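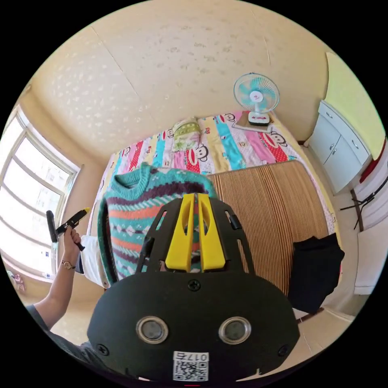
The upstairs bedroom runs hot from late May on. The downstairs hallway, with the same walls and the same insulation as far as I know, does not. I wanted to know how much of the difference was the roof, how much was the afternoon sun, and how much was me opening the window at the wrong time of day.

I logged it for 12 nights. The logger is a Testden, the cheap model with no display, set to record every 15 minutes. I taped it to an inside wall at pillow height, away from the lamp. A second unit went outside on the north wall under the eave. Both were left side by side in a drawer overnight first, to check that they agreed. They were half a degree apart, and I corrected for that.

What the log shows

Outside air in Pavutum peaks in midafternoon. The bedroom peaks well after dinner. The lag is the part I had underestimated. When I go up to bed the room is near its maximum and the outside air has already been dropping for hours. At the worst point the room was 7 degrees (Fahrenheit) warmer than the air on the other side of the glass.
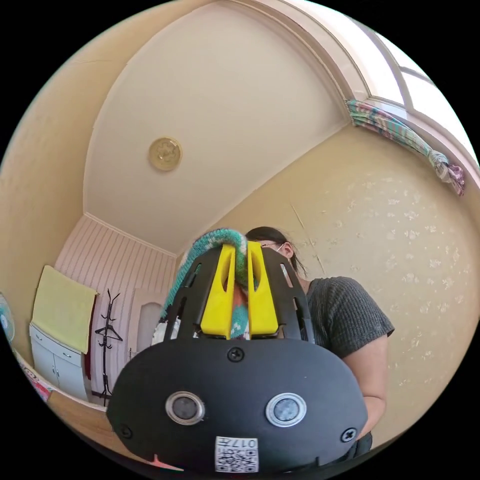

The heat is stored in the ceiling drywall, the furniture and the plaster on the west side. Air by itself holds very little. You can swap out all the air in a bedroom quickly, close the window, and watch the reading climb most of the way back. I did it twice because I didn't believe the first curve. The surfaces warm the new air, and the only fix is to keep air moving past them until they cool down too.

So the old habit of airing the room for a while before bed does close to nothing. Leaving a window open all day makes it worse from late morning on, when the outside air is warmer than the room. The curves cross twice a day, and the window should change position at each crossing.

Bedding is a separate matter and I did not measure it. It changes how a person feels at a given room temperature and has no effect on the logger. I'll leave it to people with more patience and better sensors.
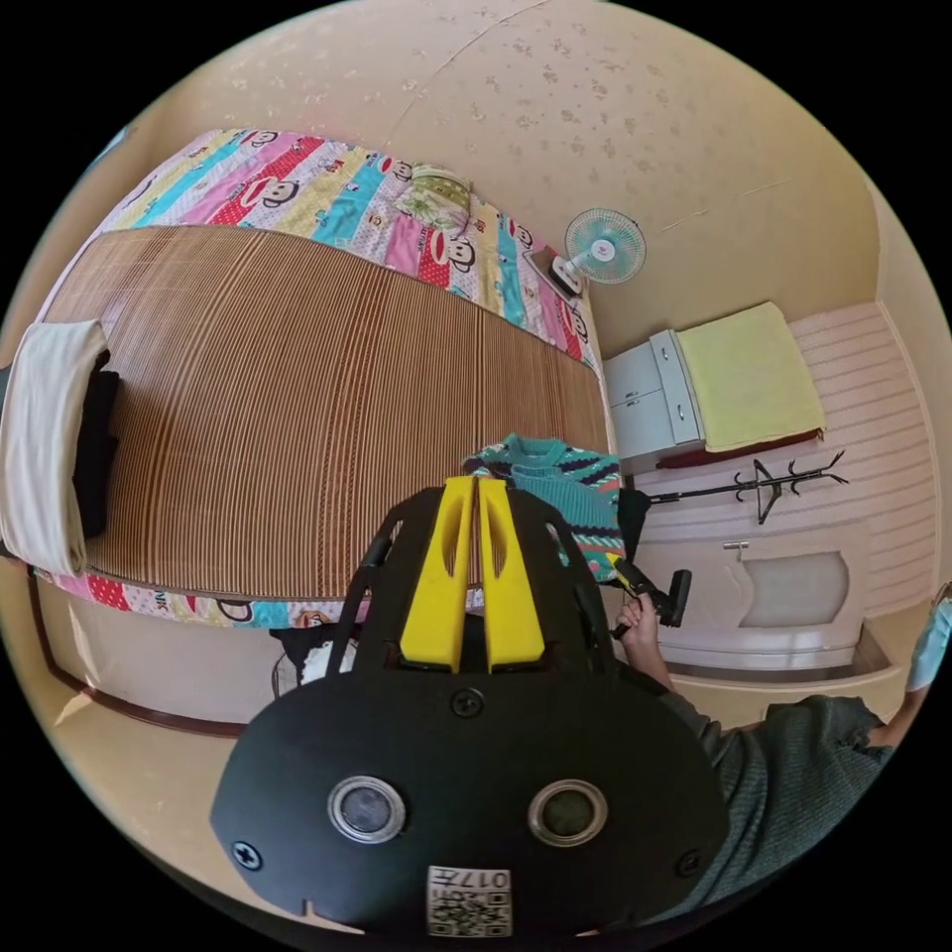 Woven mat over the patchwork quilt.

The fan

I have a Garg box fan, old, with two working speeds out of three. By my anemometer and some arithmetic it moves roughly 200 cubic feet per minute on low. On high it moves more, but I can't sleep next to it.

Blowing in at the bedroom window, it cooled the bed and left the far corner alone. Moved to the landing window and turned to blow out, it pulled air in through the bedroom and across most of the ceiling. The room came down faster with the fan out of the room than in it. The bedroom door has to stay open and the other upstairs doors have to be shut, or the fan takes its air from the bathroom, where the supply is easier.

I filled the gap beside the fan with cardboard. Without it a good share of the air loops straight back around the housing. Ugly, but the difference was clear on the next night's curve.
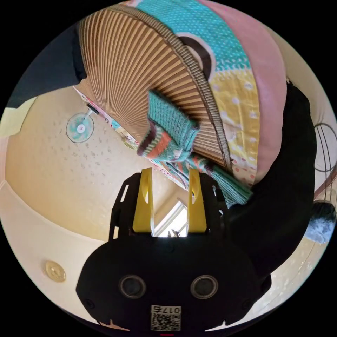
Current routine

Window and shade closed midmorning, when the outside logger passes the inside one.
Window open again after the evening crossing, fan on low at the landing, blowing out.
Fan stays on until I get up. Stopping it at midnight gave back about half of the gain by breakfast.

Still open: the attic hatch. It is an uninsulated panel directly over the landing, and it feels warm to the hand late in the evening. I have a sheet of foam board from the Grollthorpe salvage yard that is almost the right size. I will run the same log again with it in place.

Filed under: House, Measurements, Summer

3 comments

Gorazd Spahić
Did you correct for humidity at all? My place drops nicely overnight with the fan but everything feels damp by morning.

Baltasar Cabral
Same experience with the cardboard. I used a strip of pipe insulation, which fits tighter and doesn't rattle. Check the weatherstripping on that hatch before you bother with the foam.

Gorazd Spahić
Also curious whether the shade is inside or outside the glass. Outside made a large difference on my west window.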